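Pulsejet Thrust on a Student Budget
Project report, Pallavi Mittal
Supervisor: Detlef Tiedemann
2024-03-21

We wanted to know how much the length of the tailpipe changes the thrust of a small valveless pulsejet, and we got to run a real one to find out!

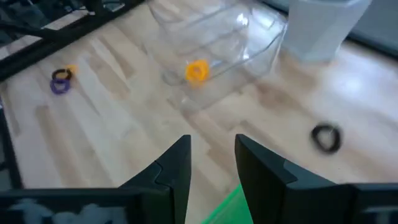
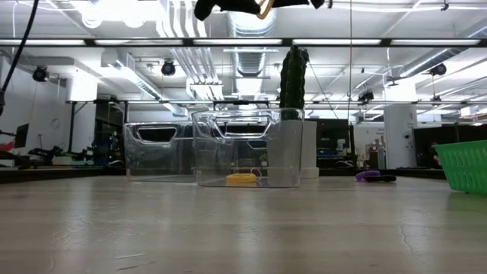
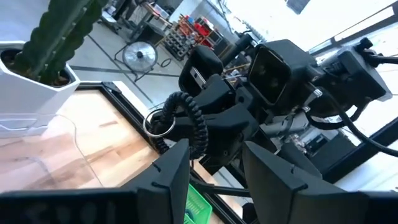 Our engine, the Prurley, is welded from thin steel sheet and burns propane. We tested 5 tailpipes on the outdoor stand at Stordale, with 59 runs in all. The shortest pipe that would start at all was 472 mm long, and it was fussy – it needed the air hose the whole time. The 851 mm pipe was wonderful. It lit on the first spark and gave nearly double the thrust of the shortest one.

Fuel flow is our weak point, as the gauge drifted when the bottle got cold. In July we want to repeat the long-pipe runs with a flared intake.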